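Stistholm Shared Workshop – Member Forum
Board: Automation and Motion
Topic: Wrist view in the simulator for the bench arm – request for comment before June

Posted by: benchwright_sk

Members are invited to comment on the simulation work for the bench arm (project name Skirnidar) before the parts order is placed in June. The purpose of the project remains as stated in the original proposal: a small arm with a parallel gripper, mounted at the end of the long bench, which can pick up a board and place it against a stop. The mechanical drawings are complete. What remains open is the position of the wrist camera and the amount of testing that should be carried out in simulation before any aluminum is cut.

The simulated camera is placed directly behind the palm housing and slightly above it, looking out past the two fingers. This is the position proposed for the real bracket. The test area has a red tiled surface and a long orange board.
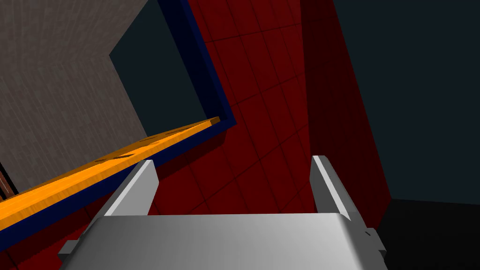
The concern with this position is the share of the view given over to the gripper. The housing takes up most of the lower edge, and the fingers stand in front of the area where the board will have to be located during the final approach. Moving the camera higher would clear the view but would add height to the wrist, and the arm has to pass under the shelf rail at the back of the bench. The rail leaves 40 mm of clearance with the wrist level.

Comments are requested on two points:

1. Whether the camera should remain behind the palm or move to a fixed post.
2. Whether 500 simulated grasps is a sufficient number before work begins on the hardware.

Posted by: trundle_and_fence

Thank you for posting this in advance of the order. On the first point, my preference is a fixed post. A camera on the wrist brings a cable through every joint, and the cable was the first thing to fail on the Mrema sorter. The repair took the machine out of use for most of a month. A post at the corner of the bench can be wired once and left alone.

On the second point I have no objection to the number given, provided the starting position of the board is varied. A program that has only met the board at one angle has not been tested in any useful sense.

Posted by: benchwright_sk

The point about the cable is accepted. It should be noted that the Mrema sorter ran its cable outside the arm with no strain relief. The Skirnidar drawings show a clip at each joint and a service loop at the elbow. I would also ask members to consider what happens with a fixed post when the forearm swings across the bench, as it will block the line of sight at the moment the fingers close.

The starting angle of the board is drawn at random for every attempt. The position along the bench is not, and I will change that.

Posted by: oldquarterinch

I must disagree with the general direction of this work. The proposal approved by the membership was for an arm that moves boards. We have now had a full season of simulation and there is still no arm. The colors in the simulator are flat and bright, and the lighting is far cleaner than anything over our long bench, which has one tube at the far end and a window behind it. I do not see how results from one can be carried over to the other.

Build the wrist with a slotted bracket, bolt the camera to it, and move it up or down until it works. That is an afternoon with a drill press.

Posted by: lathe_evenings

I share part of the view above. The slotted bracket is a sound suggestion and costs very little. I do not agree that the simulation has been wasted. The finger spacing was changed on the strength of it, and the earlier fingers had already been quoted at a price none of us wished to pay twice.

One question for benchwright_sk: are the fingers in the simulator the flat plates from the current drawing, or the padded version discussed at the last meeting?

Posted by: benchwright_sk

They are the flat plates. The padded version has not been modeled. Friction is set by a single value for the whole finger, so pads would be represented only by a higher number, and I am reluctant to rely on that.

With regard to lighting, the objection is fair. I can vary the direction and strength of the light between attempts, and I can dull the board to something closer to the pine we keep in the rack. This increases the running time. If the count is raised to 4000 attempts, as was suggested to me by message, the shared computer will be occupied overnight, and I would ask for the laser queue to be moved to the second machine for that period.

Posted by: trundle_and_fence

I withdraw my preference for the post on condition that the clips and the service loop are built as drawn. I would still like the post hole drilled while the bench top is off.

Posted by: oldquarterinch

My objection stands as to the schedule. I will support the order if it includes the slotted bracket and if 2 lengths of bracket stock are purchased, so that one can be spoiled.

Posted by: lathe_evenings

Supported. The Trundmont catalog lists the stock in the width we need. Please confirm the thickness before the order is sent – the drawing and the parts list do not agree.

Posted by: benchwright_sk

Confirmed. The drawing is correct and the parts list has been amended. The slotted bracket and the second length of stock have been added. The post hole is marked on the bench plan as optional.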